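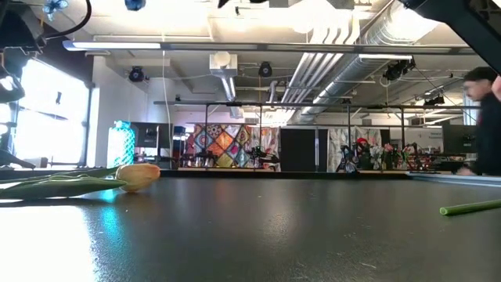
## Session 4: Conditioning and cutting tulips

Floristry Foundations, Brallilmont Community College
Handout for 5th March. Bring it with you, as there are no spare copies in the workroom.

Tutor: Unathi Engelbrecht

### What we cover

This session is on single-stem work with tulips: choosing them, cutting them, getting water into them and keeping them straight. Wiring and taping are in Session 6. If you missed Session 3 (buckets and hygiene), read the notes on bleach dilution before you touch the college buckets.

### Choosing stems

Buy tulips in bud. The bud should be closed, with colour already showing. A fully green bud has been picked too early and may never open properly. A peach or cream tulip with the colour through the petals and the tip still furled is at the right stage for an event two or three days off.

Check the leaves as well as the flower. Tulip leaves on good stock are firm and a slightly bluish green. Yellow tips mean the bunch has been stored too long. Squeeze the bunch gently near the base. It should squeak.

Ask the wholesaler what day the stems were cut. Szalai will tell you if you ring before the truck leaves. Fikthorpe sells by the box only, so go halves with someone.

### Laying out

Lay the stem on its side on a clean, dry bench with the head pointing away from your cutting hand. Keep the bud clear of the bench edge, where it will get knocked. Tulip petals bruise easily and the marks turn brown by the next day, particularly on pale varieties.

A dark benchtop is useful for this work. Pale petals and bits of trimmed stem show up on it, and so does any grit.

Lay out only what you can cut in a few minutes.

### Cutting

1. Strip any leaf that would sit below the waterline. Pull it down and away from the stem in one movement. Leave the upper leaves on.
2. Cut off the white part at the base, if there is one. It takes up water poorly.
3. Cut the stem with a sharp knife. Straight or angled are both fine for tulips. I cut at a slight angle out of habit.
4. Stand the stem in water straight away.
5. Move the offcut to the side of the bench and clear it before you start the next bunch.

Offcuts go in the green bin. Do not sweep them onto the floor. A short round piece of stem will roll under a shoe, and we had a fall last May.

Use scissors only if you have no knife. Blunt scissors crush the stem, and you will see a pinched, oval end where there should be a round one. The college knives are sharpened at the start of each term. If yours is dragging, swap it at the front desk and write the number on the sheet.

### Conditioning

Wrap the bunch firmly in plain paper, with the paper coming up past the heads and stopping short of the stem ends. Stand the wrapped bunch upright in cool, clean water for at least 60 minutes. Longer is better, and overnight in the coolroom is best.

The wrap holds the stems straight while they fill. A tulip left lying flat for long will go soft, and if it is then stood in water unwrapped, it drinks in whatever curve it has. Re-cut the ends, wrap again and leave it for a few hours. Most will recover.

Water depth matters less than people think. A hand's width in the bucket is plenty. In the vase, go shallower still.

If you use the Clitovix flower food, use half the amount you would for roses. Plain water changed daily is also acceptable for this unit.

### After cutting

Tulips keep growing in the vase. They also bend towards light, so a stem placed near a window will lean that way by evening. Allow for both when you set your heights. Cut a little shorter than the finished arrangement needs, and turn the vase each morning.

Warmth opens the bud quickly. Keep finished work away from heaters, direct sun and the fruit bowl.

Do not put tulips in with freshly cut daffodils. Daffodil sap shortens the life of everything else in the bucket. Stand the daffodils alone overnight first, and do not re-cut them afterwards.

### Bench rules

- Knives closed or sheathed when not in your hand.
- Wipe down between bunches.
- No sleeves trailing on the bench. Roll them up.
- Wear gloves if you have sensitive skin. Tulip sap can cause a rash on the fingertips, known in the trade as tulip fingers.
- Buckets stay under the bench, never on the walkway side.

### Costing exercise

You have an order for 30 table settings, each with a single tulip laid across the napkin. Your supplier has 44 stems left. Work out how many spares that gives you, and what percentage you could lose to bruising before you were short. Then write two or three sentences on how you would keep the laid stems fresh between set-up and the guests sitting down. Water tubes are allowed, but you must include their cost.

Hand your answer in at the start of Session 5. The unit code to put on the cover sheet is FL 544.

### Reading

Chapter 3 of the course reader, the section on bulb flowers. Skip the pages on hyacinths for now.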